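Côté logiciel : la version d'août du planificateur Ruria

La mise à jour de Ruria, notre planificateur de trajectoires pour la manipulation d'objets souples, est installée sur tous les postes de l'atelier depuis la fin du mois d'août. Elle remplace la branche que nous traînions depuis le printemps et qui obligeait à relancer le nœud de perception après chaque changement d'outil. Ce redémarrage n'est plus nécessaire.

Le changement principal concerne la représentation des bords. Jusqu'ici, un sachet était décrit par un maillage complet, recalculé à chaque cycle. Le calcul était lourd et le résultat médiocre sur le plastique transparent, où la profondeur mesurée est souvent celle de la table placée derrière. Ruria suit maintenant une simple courbe, celle de la fermeture, et laisse le reste du film sans modèle. La courbe compte 9 points de contrôle. Elle est ajustée sur l'image couleur, puis replacée en 3D à partir de la position connue du doigt qui tient le sachet.

Les sachets à fermeture colorée s'y prêtent bien, le bleu se détachant correctement sur la plupart de nos fonds. Sur les nappes à motifs, le segmenteur confond encore par moments un trait du décor avec la bande de fermeture. Kwan, l'outil d'annotation, permet désormais de corriger la courbe à la main point par point, et la correction est renvoyée dans le jeu d'entraînement le soir même. Nous avons repris 258 séquences de cette façon. Les autres attendent leur tour et portent l'étiquette « à revoir » dans l'interface.

Deuxième point, le contrôle. La boucle en effort tourne à part de la boucle de vision, avec un tampon entre les deux. Quand la vision prend du retard, le bras garde sa dernière consigne et ralentit au lieu de s'arrêter net. Les arrêts brusques faisaient lâcher le bord du sachet, et il fallait tout reprendre depuis la saisie. Le délai toléré avant ralentissement est fixé à environ 158 millisecondes. Il se règle dans le fichier de configuration du poste, section « tampon ». Merci de ne pas le modifier sur les postes partagés sans prévenir les autres équipes.

La planification à deux bras reste le chantier ouvert. Un bras maintient la fermeture, l'autre écarte la lèvre opposée ou va chercher l'objet à ranger, et les deux se gênent dès que l'ouverture est étroite. Flumwood, qui fournit le solveur, nous a livré un correctif pour les contraintes de distance entre poignets. Il est en test sur 2 postes. Les premiers essais donnent des trajectoires plus longues, mais avec moins de replanifications en cours de route.

Les journaux d'exécution sont déposés sur Flevley comme d'habitude. Le format a changé : la courbe de fermeture y figure dans un champ séparé, et les anciens scripts de lecture l'ignorent sans afficher d'erreur. Pensez à mettre à jour votre copie avant de comparer des essais. La prochaine version portera sur la détection du curseur, que Ruria traite encore comme un point ordinaire de la courbe.

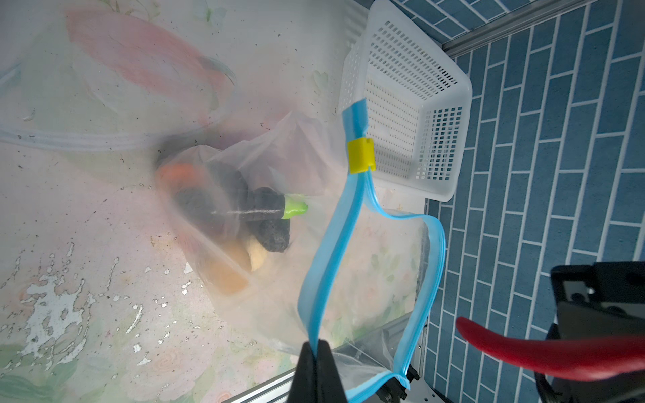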